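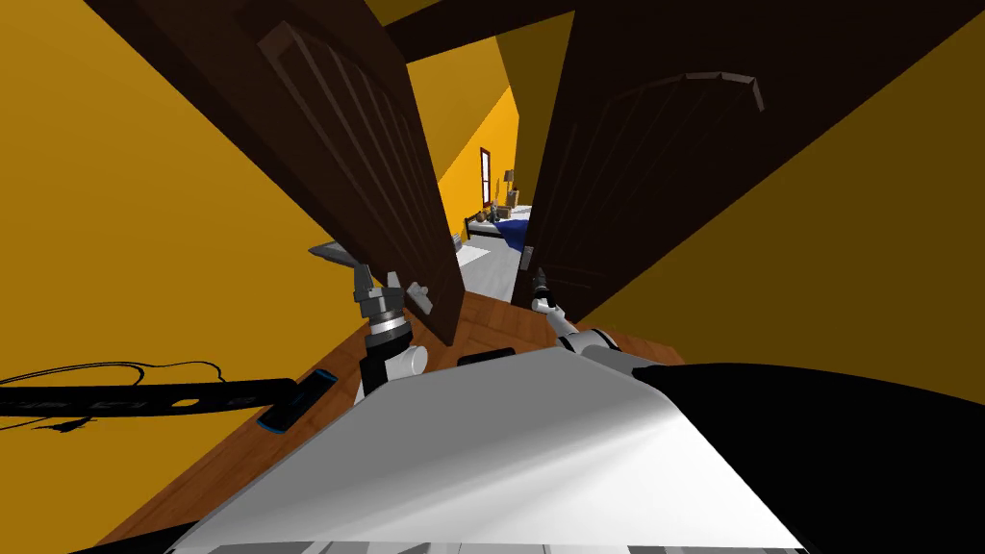
Marlene Falcão wrote in after last week's class to say that her vacuum already gets around the apartment fine, so surely doors and tidying up can't be far behind. I love this question, because it's the whole lecture!

Share (20) | Comments (6)

Week 5 - Can they do chores yet?

Short version: some, slowly, on a good day. A vacuum gets to treat everything it bumps into as a wall. A chore robot has to touch the stuff on purpose, and that's where my students' projects go to die every February (mine too, back when I was building for Trodorow).
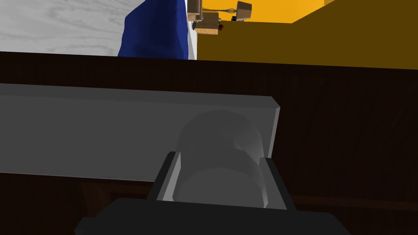 Grasping is the part I'd like you to read up on first. Nkrumah Abubakari's notes split it into reaching, closing and holding on, and I'd keep that split for your homework. Round things are a nice place to start - with a gray cylinder between two fingers, like the one in the simulation, you get contact on two sides and not much else, so think about which way it could roll or tip. Then think about doing it with a wet mug.

In the Voduseck exercise we ran 211 simulated pickups, and roughly half counted as clean. Would you let that near your dishes? I wouldn't, not the good ones anyway.

For next time: pick one chore you did today and write down every single thing your hands touched. Bring the list, even if it's messy.

Print this page | E-mail to a friend

We use cookies to improve your visit. OK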